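HALLIDAY HOUSE SHARED WORKROOM
Minutes of the Users' Meeting, March

Present: Ketsara Hemmin (Chair), Filippos Tsolakis, Boonsong Phuthong, Kwan-ho Kan (minutes)
Apologies: Rattana Suksawat
The meeting opened at 4:05 p.m.

1. Minutes of the previous meeting
The minutes were accepted with one correction. Under item 4, "storage room" should read "drying room."

2. Matters arising
The key to the drying room has been copied and the second key is with Mr. Phuthong. The notice on the stairwell door has not yet been replaced. Carried forward.

3. Surfaces in the workroom
Mr. Tsolakis reported on the change to a plain pale gray finish. He reminded members that the choice had been between Odach, a pale gray with a slight coolness to it, and a plain white, and that the previous meeting had left the decision to him within the agreed budget of $100. Odach was chosen. The white had been thought too bright under the ceiling lights by the members who work in the evening.

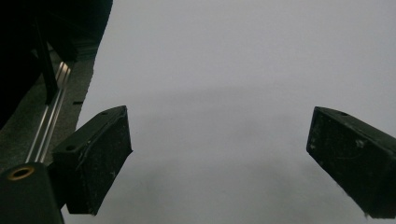
The Chair asked whether the color would be kept for the remaining surfaces on the north side. Mr. Tsolakis said that Bonbridge could supply the same shade and had offered to hold one can until the end of the month. It was agreed that the can should be reserved.

Ms. Kan asked that the reference number be written on the inside of the supply cabinet door, as the number of the old finish had been lost when the lid was thrown out.

Action: Mr. Tsolakis to reserve the can and record the reference number.

4. Care and cleaning
A short discussion took place on the cleaning of pale finishes. Mr. Phuthong noted that dust and small marks would be easier to see than on the former brown, and proposed a wipe-down at the end of each session with a soft damp cloth. Ms. Kan asked about the scouring pads kept under the sink. It was agreed that these are for the sink only.

The following wording was approved for the notice by the cabinet:
Please wipe with a soft damp cloth. Do not use scouring pads or solvent. Use a cutting mat for all knife work. Report chips or stains in the book – do not touch them up yourself.
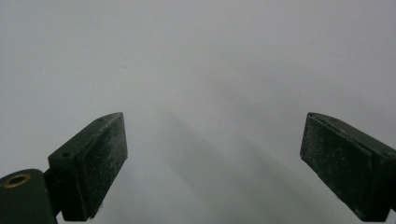
Mr. Phuthong further proposed that cutting mats be bought in the larger size, the present ones being too short for cloth and banner work. A written comment from Ms. Suksawat was read out in support. She added that the mats should be stored flat, two having warped last summer after standing beside the radiator. A limit of $60 was set for the purchase.

Action: Mr. Phuthong to buy mats and post the notice.

5. Lighting
Members considered whether the lighting was adequate for detailed work. Ms. Kan stated that a pale surface looks flat and rather dull when the light is low, and that shading toward the lower corners makes it difficult to judge a straight edge. Mr. Tsolakis agreed in part but felt that a single additional lamp would be enough.

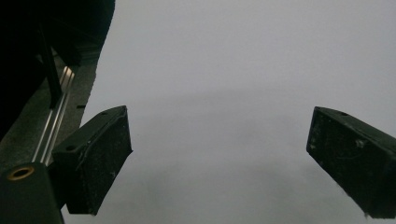 Pale gray surface in low light (item 5)

Two options were put forward: a Lollar clamp lamp, which can be moved between places, or a fixed strip to be installed by the landlord. The Chair observed that the landlord's reply to the last request took most of the winter. The clamp lamp was preferred, at a cost of up to $100. Mr. Tsolakis asked for it to be noted that he would still like the fixed strip raised at the lease renewal.

Action: Ms. Kan to order the lamp. Chair to add the strip to the list for the lease renewal.

6. Any other business
The booking sheet will move to the wall beside the entrance. Members are asked to write their names in full – initials have led to two double bookings.

Ms. Suksawat will chair the next meeting. The date will be posted on the booking sheet.

The meeting closed at 5:10 p.m.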